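Re: Acceptance rules for cloth tasks, draft 2

flokuvau_ops
Posted 2026-07-03

Hello all. We are writing the house rules for soft material handling in our lab at Dasavmont, and I would like opinions before we freeze draft 2. Our operators record demonstrations with the wrist camera only, and a reviewer accepts or rejects each one. The reviewers do not agree with each other, so we need rules which can be applied by a person who was not in the room.

The rules as they stand now:

1. The target must be visible between the fingertips before the close command is given.
2. If a finger touches any material which is not the target, the operator opens, backs off and approaches again.
3. Closing speed on cloth and paper is the slow preset, always.
4. The operator writes a short note for each rejected attempt. One line is enough.
5. No correcting by hand inside the cell while the arm is enabled.

Rule 2 is where we have the quarrel. 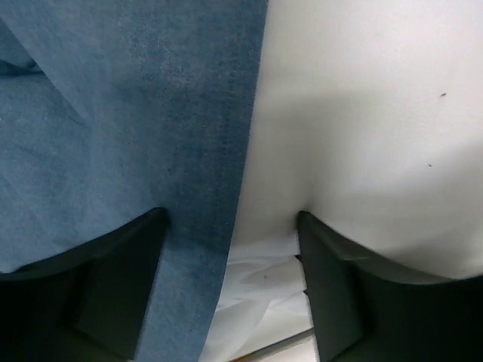
Rule 2 was written by me after we reviewed 261 attempts in March, and I still think it is correct, but I admit it is strict. With soft things the neighbor material is nearly always touching something. In the case I attach, the crumpled tissue is in the gap where we want it, but the left finger is on the blue fabric and the right finger is on the white material. By my rule the operator must open and start again. One of my reviewers says it is a good approach and she would accept it. The other one rejects it. I would be glad to know how other groups write this.

Seneviratne
Reply 1

I am with your strict reviewer. The left finger makes a small dent in the blue, so there is already some pressing there. If you accept this, the policy learns that pressing the neighbor is normal, and later you will have a policy which drags the whole cloth along with the tissue. We had this problem for months and we paid for it with a complete new recording.

Also, rule 1 needs a number. "Visible" is different for everybody.

mbanez
Reply 2

I don't agree, sorry. I wrote the handling sheet for our group at Nimia and we removed almost the same rule after two weeks. Contact is how you get to a thin object lying among other soft material. If you forbid it, operators start to approach from very high and come down vertically, and then they miss the paper or push it deeper. Our rejected share went up and the people were tired and angry.

What we use now: contact with the neighbor is allowed, capture of the neighbor is not allowed. If anything other than the target is between the pads when they close, it is a reject. It is easier to judge also, because the reviewer looks only at one place.

— Milagros Bañez

Seneviratne
Reply 3

But from the wrist view you can't always judge capture. Look again at the white one on the right, it hangs over the top of the finger and goes partly around it. From this single picture I would not dare to say if it stays outside when the finger moves inward. By your rule the reviewer has to guess.

mbanez
Reply 4

This one, yes, I would ask the operator to back off. Draped over the finger is a different thing from touching the side of it. Maybe the rule should have two levels — touching is fine, draping is not.

tallowfield
Reply 5

Short comment from someone who does only review work. Please don't make me decide about "pressing" from a still. Give me the clip, and tell me at which moment I judge. Our sheet says the last 10 frames before the close command, and nothing earlier counts. Half of our arguments stopped after we added this sentence.

flokuvau_ops
Reply 6

Thank you, this helps me much. I like the two levels and I like the fixed moment. Proposal for rule 2, please attack it:

"In the last 10 frames before closing, a finger may touch neighboring material. It may not be covered by it, and no neighboring material may be between the pads. If the reviewer can't tell, reject and write 'can't tell' in the note."

Seneviratne
Reply 7

Better. I still don't like touching, but I can live with it if you keep rule 3 without exceptions. Please check after the first 32 attempts how many are marked "can't tell". If it is a big part, your camera angle is the problem and you should repair this before you touch the rules again.

And rule 5 should be rule 1. It is a safety rule, the others are quality rules. Don't mix them in one list.

flokuvau_ops
Reply 8

Agreed on rule 5, it goes to its own section at the top. I will post draft 3 when both reviewers have tried the new text on the same clips separately.

mbanez
Reply 9

Post the agreement between the two reviewers too, please, also if it is bad. We never measured ours.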